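Session 4: The Daily Office in Monastic Life
Handout prepared by Sándor Medve
Last updated: September

Read this before class along with the short packet on the Rule of Benedict. We will start with chapters 8 to 18, where the order of prayer is laid out.

1. Terms

The Divine Office, or Liturgy of the Hours, is a cycle of psalms, readings and prayers said at set times of day. The word "office" comes from the Latin officium, meaning duty or service. Benedict calls it the Opus Dei, the work of God, and writes that nothing is to be put before it.

2. The hours

Benedict describes one night office and seven in the day. The traditional names are:

Matins (Vigils), during the night
Lauds, at daybreak
Prime, first hour
Terce, third hour
Sext, sixth hour
None, ninth hour
Vespers, evening
Compline, before sleep

The hours were counted from sunrise, so their length changed with the season. Many communities today have dropped Prime and combine some of the others.

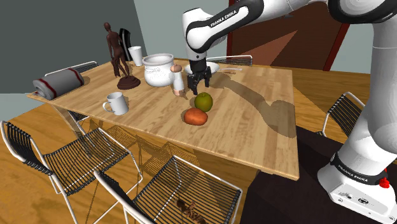 The psalms are the main content at every hour. Benedict spreads all 150 across one week and tells his monks that they may arrange them differently if they find a better order, as long as the full set is said. Psalm 95 opens the night office each day. Compline uses the same three psalms every night, 4, 91 and 134, and could be said from memory in the dark.

3. A local case: the Prirkby house

The Prirkby notes in your packet describe a small women's community. The house book runs to 319 leaves. The first part gives the psalm order, and the rest covers feasts, fasts and the duties of the weekly reader. Leaf 60 has the rule for sisters who are away from the house at the time of prayer. They are to stop where they are and say the hour there. Compare this with chapter 50 of the Rule.

The book was copied at least twice. The Ovier copy leaves out the night office for the sick. The Istora copy keeps it and adds a litany. Magyar's edition prints both readings, and page 433 has the table you will need for the written work. 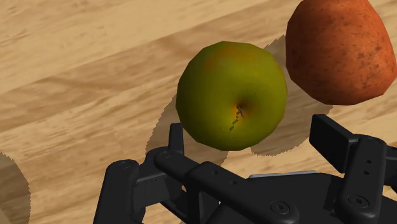

4. Silence after Compline

Chapter 42 forbids speech once Compline is over, with exceptions for guests and for orders from the abbot. The Prirkby book adds illness and fire.

5. For next time

Read Magyar, from page 370 to the end of the chapter. Write one page on how the Ovier and Istora copies differ in their treatment of the sick. Bring your copy of the psalm table.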